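Support > Brallus Bench Arm > Set-up Guide > Section 4: Chore Readiness Trials

Section 4. Chore Readiness Trials

4.1 Purpose of this section

Owners of a Brallus bench arm frequently ask which jobs around a home or small shop can be handed over to it. The trials in this section are intended to settle that matter for a particular site before money is spent on fixtures or staff hours are reassigned. They use large, light, tagged parts in place of real furniture, crates or kitchenware. A part that the arm cannot pick up and place under these conditions should not be expected to go well under harder ones.

Sections 1 through 3 must be completed first. The operator should have the site log open and the emergency stop within reach.

4.2 Preparing the work area

1. Clear the table of tools, cups and packaging.
2. Assemble the border wall from its segments and press each joint until it is flush. Place the wall in front of the arm.
3. Set out the tagged parts inside the wall. Turn each part so that at least one tag faces the camera.
4. Wipe dust from the tags with a dry cloth. Do not use solvent.
5. Run the tag check from the Trials menu. Every part in use must be listed before you continue.
6. Set the speed limit to 149 millimeters per second.

Note: A tag that is creased, peeling or under direct glare may be listed during the check and then lost during motion. Replace it.

Caution: Keep hands outside the border wall whenever the arm is enabled, including while it is standing still.

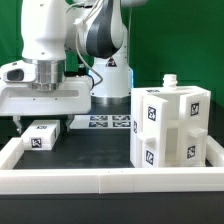 Can a bench arm put together a piece of flat-pack furniture without help?

At present it can complete single steps, such as picking up a panel or setting a part against a frame, when the parts are tagged and laid out for it. Carrying a whole build from the first part to the last, with screws, tight fits and a dropped piece along the way, still calls for a person nearby.

4.3 Running the single-step trial

1. Choose one part and one action. Suitable actions are grasp, lift, place and turn over.
2. Enter the action in the Stutero console and give it a name of fewer than 12 letters.
3. Start the run and watch the whole motion. Do not leave the table.
4. When the arm stops, record one of three results: done, done with help, or stopped.
5. Return the part to a different spot inside the wall. Vary its angle as well.
6. Repeat until the site log holds 600 runs for that action.

Runs may be spread over as many shifts as needed. A run in which the operator touched the part counts as "done with help," even if the touch was slight. Sites have tended to be generous with themselves on this point, and the log loses its value when they are.

Note: Do not discard failed runs. The report cannot be prepared from a log with missing entries.

4.4 Running the multi-step trial

The multi-step trial joins several single steps into one task. It is the closer match to a real chore, and results are usually lower. In the Plikside reference trial, completed in March, the arm made 935 attempts at a four-step assembly task. It finished the first step in most of them. It finished all four, unaided, in 149. The most common cause of failure was a part set down slightly askew, which then spoiled the next step.

1. Select two to four actions that have each passed the single-step trial.
2. Place all parts for the task inside the border wall, with space for the gripper fingers on both sides of each part to be grasped.
3. Confirm that the arm can reach every part without passing over the wall at low height.
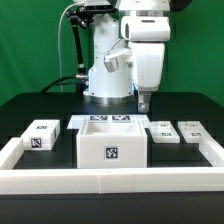
4. Start the task and allow it to continue through any small error. Stop it only if a part is leaving the work area or the arm is about to strike a fixed object.
5. Record the last step that was completed, along with the overall result.
6. Reset the parts by hand with the arm disabled.

Caution: After a failed grasp the arm may try again without warning. Wait for the status line to read "Idle" before you disable it and reach in.

4.5 Reading the results

A high single-step score supports use of the arm for feeding, sorting or holding work at a fixed station. It does not support leaving the arm alone with a task. For that purpose, refer only to the multi-step score.

Household chores should be judged more strictly than shop chores. A shop can fix the height of a shelf, the position of a bin and the kind of part that arrives. A kitchen cannot be held to the same order from one hour to the next, and soft goods such as towels and bags are outside the scope of these trials. Brallus does not currently rate the bench arm for unattended household work.

Sites that wish to repeat the trials after a software update should begin a new log. Do not combine results from different versions. Questions on scoring may be sent to Cinzia Mazza, Trials Documentation.

Reader comments

Egan
4.3 step 5 could say how far to move the part. We were shifting ours an inch or two and got great numbers, then moved it to the other corner and they dropped a lot.

benchtop_rw
Is the 149 in the speed setting supposed to match the 149 in the Plikside results? Thought it was a typo at first.

Cinzia Mazza
The two figures are unrelated, and both are correct. A minimum distance for step 5 will be added at the next revision.

T. in packing
We run ours for feeding cartons only and it does that fine. Tried a three-step job for two weeks and went back to doing it by hand. Will try again after the next update.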